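Chapter 10
Looking After a Hand-held Gripper

I learned most of what's in this chapter from Ourania Xenos, who ran the bench at Skiltholm when I turned up there with a shiny certificate and no idea how to hold a hex key. My first job was a hand-held gripper that had started dropping things. I had the whole tool in bits before lunch. Ourania looked at the tray of screws, looked at me, and asked whether I'd wiped the fingers first. I hadn't. (I got it back together two days later, with one screw left over, and I still have the screw.)

So we're going to start with the outside of the tool and stay there for a good while. Chapter 9 covered the fixed cell, where the arm is bolted down and most of your trouble comes from cables and mounts. A hand-held gripper leads a rougher life. It gets put down on its side, carried by the wrong end, lent to the people next door and leant on. The parts that suffer are the ones that stick out, and the fingers stick out furthest!

Get yourself a table, a decent lamp and a soft cloth. Clear enough room to turn the tool over without knocking anything. Then, before you touch a single screw, look at it through its own camera. I do this every time now, and it has saved me more hours than any meter I own.
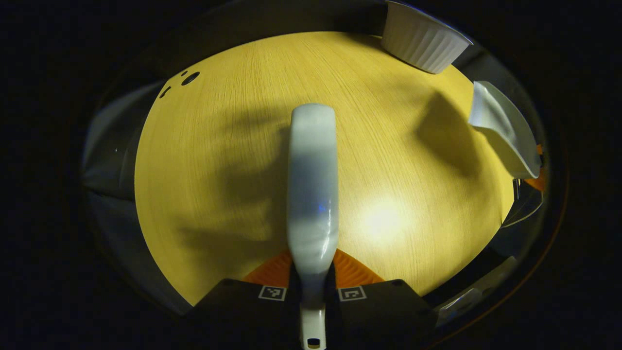
Page last changed: 7th October

The long white finger is what you check first. Follow it from the rounded tip down to the thin neck, where there's a small dark hole near the bottom. I always slow down at the neck -- it's the narrowest bit, and if a finger is going to crack I'd put my money on it cracking there. Tilt the tool under the lamp and let the shine travel along the plastic. A scratch will break up the reflection, and a hairline crack shows as a thin line that stays put when the light moves.

Next come the two square markers on the dark housing, one either side of the finger. They need to be flat and clean, with the white border showing all the way round. Bjartur Hallgrímsson, my bench partner in those days, once spent a whole November afternoon recalibrating a tool when all it had was a greasy thumbprint on the left marker. Wipe them gently, and don't pick at the corners.

Then the orange pads, tucked in behind the housing. The ribs collect fluff. Brush along them, never across, and keep solvents well away.

Write down what you find, even if it's nothing. The log at Skiltholm had 884 entries when I left, plenty of them just "wiped, fine" in Ourania's handwriting, and I went back to those dull ones far more often than I'd have guessed.

In section 10.1 we'll take a finger off and put it back on straight. You'll need 3 hex keys and a saucer for the screws.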